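Leave the gripper dumb
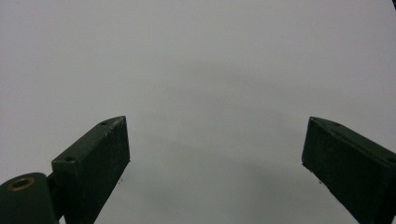
By Gebremedhin Fikre
Posted 9/3/25 in Workshop Opinions

I've been having the same argument with Mitiku Bogale since July, and I've decided the only way to win it is to write it down where he can't interrupt me.

We're building a handheld gripper at the Ziludthorpe shared workshop, two fingers on pivots, dark green, and it opens good and wide. It squeezes, it lets go. Mitiku looks at it and sees a thing crying out for pressure sensors, a little display and a wireless link to his phone. I look at it and see a thing that's very nearly finished, and I'd like to keep it that way!

My case is mostly about the fingers themselves. They're plain rectangular blocks with screw holes along the top edges, and I love those holes more than a grown man should. A hole is an invitation. You can bolt on a rubber pad, a hook, a bit of bent aluminium, whatever the job wants, and when you're sick of it you take it off again. Once you've run a sensor wire through there and glued it down (and it's always glue, Mitiku, you know it's always glue) you've picked one job for that finger for the rest of its life.

Then there's the brass bushing at the base. We argued over that as well. He reckoned a bare hole would do while we sorted out the electronics, and I dug my heels in, because a sloppy pivot ruins everything further along. You can have the cleverest code in the country and it'll still be steering a wobble. I'd put our next 20 hours into pivots before I'd put one into an app, and I say that as somebody who quite likes writing apps.

I've got form here, mind you. Our last project was a sorting arm we called Admasu, and it had everything. There were 13 connectors on that arm and I can still tell you which ones came loose. By the end I'd written 572 lines of code to make it pick up a bottle cap, and a fair chunk of those were there to cope with the other ones. It lives on top of the Jirammont cabinet now, under a towel.

To be fair to Mitiku, he's got a point about feel. With your hand on the grip you have a fair idea how hard you're squeezing, but someone with weak hands or numb fingertips might not, and a readout would help them a lot. I haven't got a good answer to that. My bad answer is that we could make a second pair of fingers with the sensors built in and swap them over when they're needed, which he says is me agreeing with him in a roundabout way. Maybe it is.

What I won't budge on is the order of things. Get it gripping properly with no power at all, let a few people in the workshop borrow it and grumble about it, and then see whether anyone asks for a screen. Mitiku has already ordered a sensor kit from Stivum, so I suppose I'll be hearing his side of it when the parcel arrives. He's welcome to the comments section until then.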